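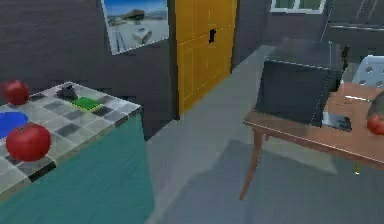
Evaluation of the Ludside Kitchen Simulation Kit
Project report, robotics elective
Mamta Rana and Adalberto Marinho
Supervisor: Bimla Sachdeva
Submitted 2020-01-02

1. Purpose

Our department wanted to know whether the Ludside kit could replace part of the lab time in the second-year manipulation course. Ludside sells the kit as a download with a yearly license for schools. It includes a set of simulated rooms, an arm with a gripper, and a task editor. We were asked to install it, run one task many times, and say whether students could use it without much help.

2. Setup

We used the kitchen room that comes with the kit. It has a tiled counter with a teal-green front, a wooden table, and a yellow door in the back wall. The objects we cared about were the red tomatoes, which can be placed on the counter or on the table. Everything else stayed where the kit puts it.

Installation took one afternoon. The manual skips a step about the graphics driver, and Satish Kashyap in the computer lab found the fix for us. After that the kit ran on all 8 machines in the room.

3. Task

The arm had to pick up a tomato from the table and set it down on the counter. We wrote the controller in Oseo, the scripting language supplied with the kit. We ran 200 trials with the tomato always starting in the same place and 200 with a random start, for a total of 400. A trial counted as failed if the tomato was dropped or if the arm ran past the time limit.

4. Results

The fixed start gave very few failures. The random start gave many more, and most of them happened when the tomato was close to the edge of the table. The gripper came in at a poor angle and pushed the tomato off. We changed the approach height and the problem got smaller but did not go away.

The reset button does not always put the objects back. Twice we found a tomato on the floor at the start of a trial and had to throw out the run. We reported this to Ludside and got a reply with a patch, which we have not tested.

5. Cost and support

The school license covers up to 1000 hours of run time per year. That is enough for one course section. The editor is easy to learn. Error messages are short and often do not name the line with the mistake.

6. Recommendation

We recommend the kit for the first half of the course. The edge cases on the table should be repeated on the real arm in July, when the lab is free. The scripts and trial logs are in the course folder under Sulura.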